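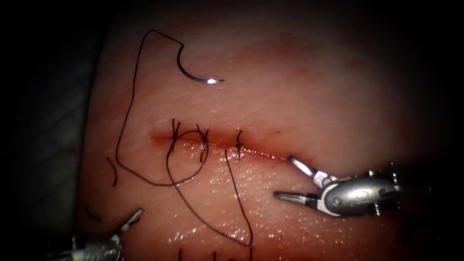 Interrupted stitches on a tissue pad, with the right-hand end of the cut still open. Suturing room, Gridholm open day.

The Gridholm skills centre opened its doors to visitors on 22nd October and I went along for the afternoon. It is a ten-minute walk from the station, past the Leiva building, and the entrance is round the back by the bike racks. You sign in, get a sticker and are put into a group. Ours had 24 people in it, mostly sixth formers with a parent.

The first stop was a talk on how the centre is used. Over 222 students come through in a year, and the rooms are booked solid from January. The talk was a bit long and the slides were hard to read from the back.

Suturing was upstairs in the Sodeo room and was the part I had come for. Ok-hee Maeng runs the teaching there. She started with interrupted stitches, where each one is knotted and cut by itself before you go on to the next. If one gives way, the others should still hold. A running stitch is quicker, she said, but beginners pull it too tight and the skin puckers.

The needle is curved so that it can be turned through the tissue with the wrist. Most people in our group tried to push it straight across, me included. It should go in at a right angle to the surface and come out the same distance from the cut on the other side. The thread is the other difficulty. There is far more of it than you expect, it slides about, and it is easy to catch a loop of it in the knot you are tying. Ok-hee's advice was to pull most of it through before starting the knot and to leave short tails when cutting, long enough to get hold of when the stitches come out.

I managed two stitches in the time we had. The second was better spaced than the first.

Tea was in the Drendovero lounge on the ground floor, and there was a table of leaflets about the July summer school. It lasts 6 days and bookings open after Christmas. Parking is limited, so take the train if you can.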